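Home Products Guides Support Contact
Last updated: May

Section 7: Washing and Drying with the Brillel Fabric Care Kit

Welcome back! If you've worked through the earlier sections, your kit is unpacked and the drying rack is standing level.

1. Fill the basin to the lower line and stir in one scoop of Zein powder until you can't see any grains. 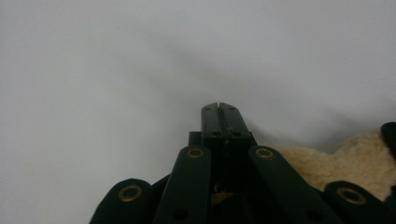 Fig. 1. Two fingertips closed, with a thin slit between them.

2. Lower the item in slowly and press it under with flat hands. Let it soak for 400 seconds on the timer (the kit's gentle setting), and please don't wring it — wringing is hard on seams.

3. Rinse 3 times in cool water.

Note: Plush items hold a surprising amount of water, so give yourself some room on the counter.
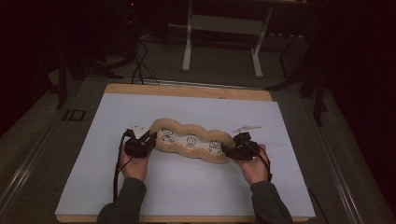
Fig. 2. Long plush pillow with printed figures, held with two grippers.

4. Roll the item in a towel, then lay it on the rack and turn it every few hours.
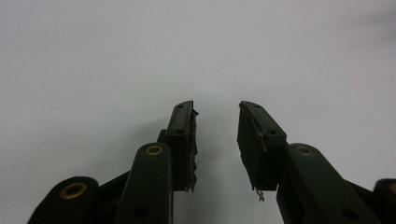
Caution: Check the rack's clip pads before every load, and take your time over it. A rough pad can snag a knit in no time at all. Padding as frayed as the gray strip in Fig. 3, with its ragged edge and little flakes sticking out, should be replaced before you clip anything to it. Order part 681 for a fresh pair.

Shares: 3 Comments: 7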